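Visiting Us: Your Questions

What will I see at the open day?
I run the drinks table, so I'm biased -- but come see the two arms work with ice, lemon and a lime! 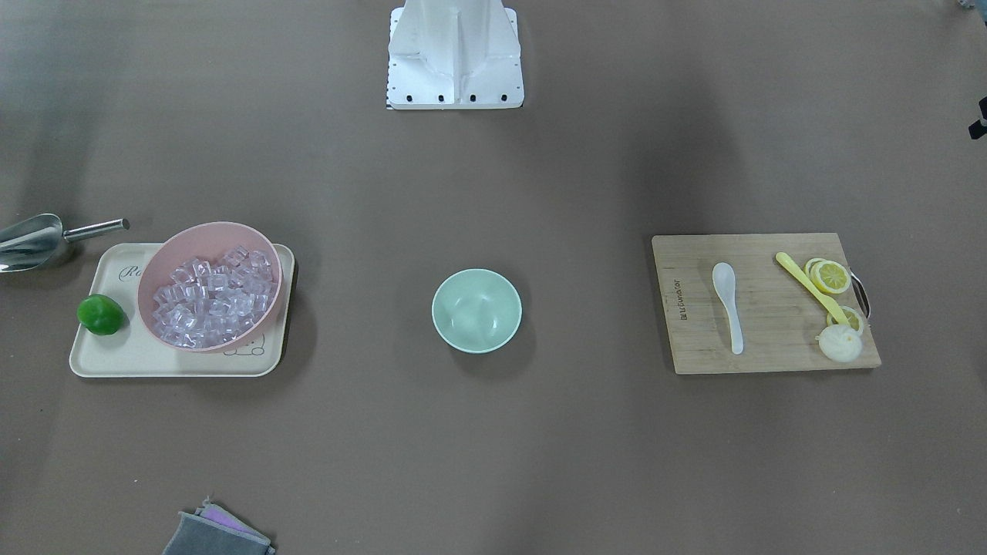 How long is a demo?
Each one takes about 10 minutes, and you're welcome to stay for the next.

Can my kids come?
Sure, bring them along! I just ask that they stay behind the tape while the arms are on.
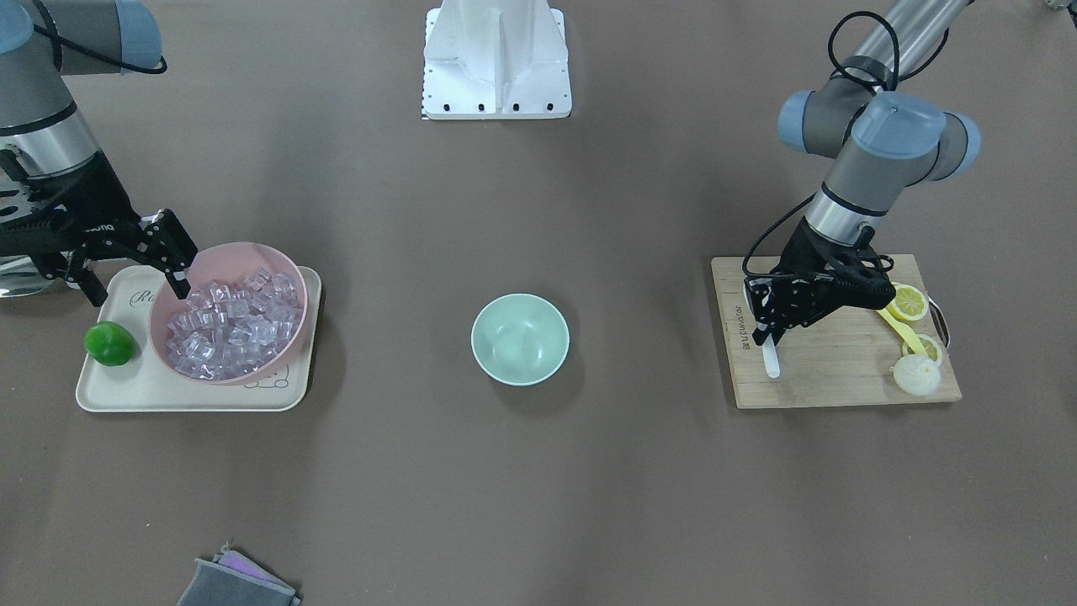 Ice on one side, lemon on the other, an arm for each.

Recent
Ekene Usman on grippers
November open day notes

Contact: Adaeze Jibrin, Clirnura | © 2018 Clirnura | Back to top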